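The yard sign, the sidewalk and the rest of my June

I have lived on Rastach Street long enough to remember when the only arguments we had were over leaf piles. So it was a strange feeling to come home one evening in June and find two neighbors I am very fond of standing on either side of a hedge, hollering about a yard sign.

The sign was for the library levy. It said Yes on 5, in blue letters, and it had been planted (very neatly, I thought) in the strip of grass between the sidewalk and the road. One neighbor felt that strip belonged to everybody and so shouldn't say anything at all. The other had mowed it for years and felt that ought to count for something. By the time I got my groceries out of the car there was a small crowd, and a boy on a bicycle was filming the whole thing on his phone.

I did what I always do, which is offer people food. I had a box of peaches from the Fladora market and I walked it up and down that hedge like an usher with a collection plate. It's very hard to shout with a peach in your mouth, and we did get a few minutes of quiet out of it.

Girish Yadav came over from across the way while we were all dripping on our shoes. He has been to more town meetings than anyone I know, and he told us the rule as he understood it: no signs in the strip, of any kind, for any side. That seemed to take some of the heat out of things. The sign moved back 2 feet onto the lawn, and both of them went indoors without saying good night.
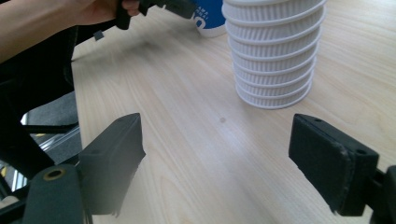 What happened the next day

By morning the sign was gone. I found out before breakfast, when there was a knock at my door and a question I didn't care for, which was whether I had seen anything. I hadn't. I sleep at the back of the house with a fan going.

Then the boy's video got passed around, and it reached people over in Kandpal who have never set foot on our street, and they had a great deal to say. Somebody counted 200 comments under it. I read maybe 50 and had to go sit on the porch with my coffee. One person said we all looked like the kind of people who don't read, and I will admit that one stung, with a stack of library books right there beside me!

The sign turned up that afternoon behind the Zudis bakery, a bit bent. I don't know who took it and I have decided not to guess out loud. Girish straightened the wires over his knee and carried it home to its owner, and it went back up on the lawn before supper.

The two of them still aren't speaking, though I did see one bring in the other's trash cans on a windy morning. I voted yes, if you're wondering. I've got peaches left over, and they're getting soft, so come by if you live close.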